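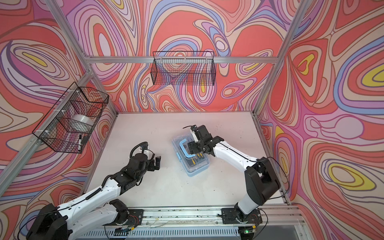 Bandstead Box Storage: Frequently Asked Questions

Last revised July 3, 2021. Maintained by Han-gyeol Nam, Todoldale site.

General

What does Bandstead store?
Household goods in closed plastic boxes. We do not store loose furniture, vehicles, or anything on a pallet. The Todoldale site has 1,909 box positions on fixed shelving, and each position takes one box. You pay per position per month, regardless of how full the box is.

Do I have to use your boxes?
No. Any rigid plastic box with a lid that closes on all four sides is accepted if it fits the position. Cardboard is not accepted at any time of year, including for short stays. Fabric bins and woven baskets are not accepted either.

What sizes fit?
The standard position takes a box of up to 33 liters. Small organizers with fixed compartments count as one box each unless they are packed inside a larger one. Two small boxes taped together are treated as two boxes. If you are unsure about a shape, bring it to the counter empty and we will try it in the gauge.

Is there a weight limit?
Yes. It is printed on the front edge of every shelf and differs between the lower and upper tiers. Books and canned goods should be split between several boxes and assigned to the bottom tier. The intake scale reading is final.

Packing

Should I choose clear or opaque boxes?
Clear boxes are faster to check at intake and at pickup. Opaque boxes require a written contents list inside the lid. Tinted plastic is treated as clear as long as the contents can be told apart with the lid on.

Exposure to light is low in the aisles but not zero. Dyed fabric, photographs, and printed paper should go in opaque boxes, or in clear ones with a liner of acid-free paper on the sides that face out.

Can I leave items in their retail packaging?
Yes. Blister packs and sealed cartons are fine. They take up more space than the item does, and sharp plastic corners can scratch the inside of a lid — put the flat side up. Remove any batteries that can be removed.

How should small parts be packed?
Use a divided organizer, or zip bags inside a plain box. Dividers that lift out must be pressed down fully before the lid is closed, otherwise parts move between compartments when the box is tilted. Screws, bits, and similar hardware should be dry and free of oil. A teaspoon of oil will spread over the whole floor of a box within a few weeks in summer.

How full can a box be?
The lid must close without force and stay flat. A bowed lid is rejected at intake, because the box above it will not sit level. Leave a finger's width of free space under the lid. Fill empty corners with clean cloth or crumpled paper if the contents are breakable.

Do you allow silica gel?
Yes, and we recommend it for tools, cameras, and leather. Use sealed packets only. Loose beads will be refused.

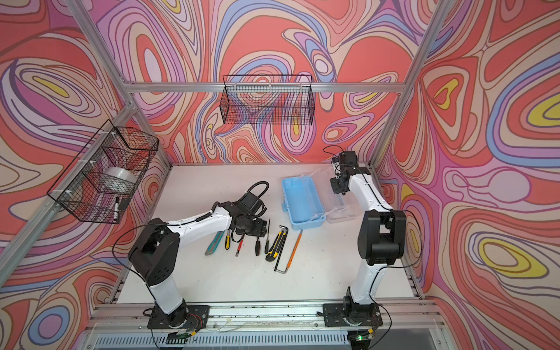
Labels and the Forkach code

What is a Forkach code?
Forkach is the label system used at the site. Every box gets a code made of an aisle letter, a tier digit, and a position number. The code belongs to the position and stays there if the box is moved or replaced. Your account page lists the codes assigned to you and the date each one was last opened.

Where does the label go?
On the short side of the box, upper left, on a clean dry surface. Do not place it on the lid. Lids get swapped between boxes of the same model, and the label goes with them. Textured plastic holds adhesive poorly; for those boxes we supply a tie-on tag.

Can I use my own labels as well?
Yes, on any side except the one with the Forkach label. Old shipping labels and bar codes must be removed or covered, as the hand scanner reads whichever code it finds first.

My label fell off. What now?
Report it at the counter. A replacement is free. Do not write the code on the plastic with a marker.

Cleaning and care

How do I clean a box before bringing it in?
Lukewarm water and a small amount of dish soap, then rinse and air dry with the lid off. Solvents, acetone, and window cleaners containing ammonia cause fine cracks in clear polystyrene. Polypropylene tolerates more, but few boxes are marked clearly enough to tell which type you have. Look for the resin number on the underside.

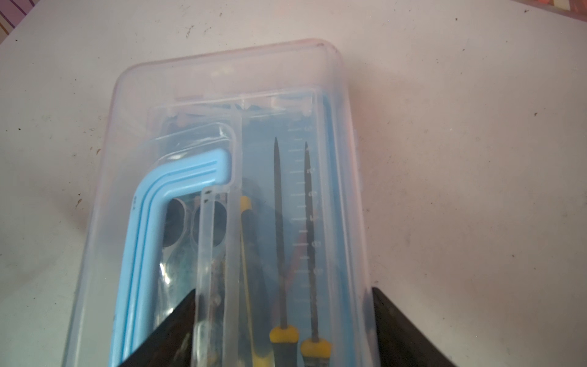 Rectangular storage box with rounded corners, lid closed.

Why does the lid look hazy?
Haze on the outside is usually wear from wiping with a dry cloth. Haze on the inside is usually moisture or residue from soft plastics stored in the box. The first kind is permanent. The second comes off with soap and water, and the item that caused it should be bagged separately.

Can odors be removed?
Usually. Leave an open dish of baking soda in the closed box for several days. Boxes with a strong smell of fuel, smoke, or mothballs are not admitted.

Shelving and small rooms at home

Do you sell shelving?
We sell one model, the Chae, in a single depth. It ships flat and is put together with a hex key. The tested lifetime of the fold-out shelf is 4,000 open-and-close cycles. The fixed version has no moving parts and no cycle rating.

Can the Chae stand against a papered wall?
Yes, with the rear spacers fitted. Without them the uprights press on the paper and leave lines, and on textured or foil paper the lines do not come out. Let new wallpaper dry completely before placing shelving in front of it. If you are papering a closet or alcove, paper it first and install the shelves after — matching a large pattern around uprights wastes a lot of paper.

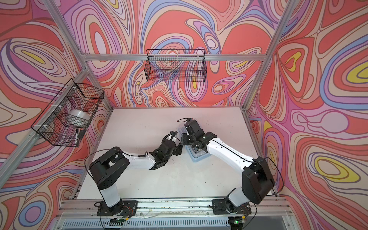

Swirl-patterned wallpaper on the left, back, and right walls.

Does a bold pattern make a small space harder to use?
It can make small items on open shelves slower to find. A plain white or pale gray shelf surface helps. Closed boxes with large labels are affected very little.

Fees and access

How much notice do you need for pickup?
One working day for up to ten boxes, two for more. Same-day pickup is possible if the aisle is open, but is not guaranteed.

What happens if I miss a payment?
Your boxes stay in position and access is suspended. After 117 days the boxes are moved to the holding area and the positions are released. Release from holding carries a handling fee per box.

Can someone else collect my boxes?
Yes, if you have added them to your account and they bring photo identification. A printed email is not accepted as authorization.

Where do I send a question that is not listed?
Use the contact form on your account page and include the Forkach code if the question is about a specific box.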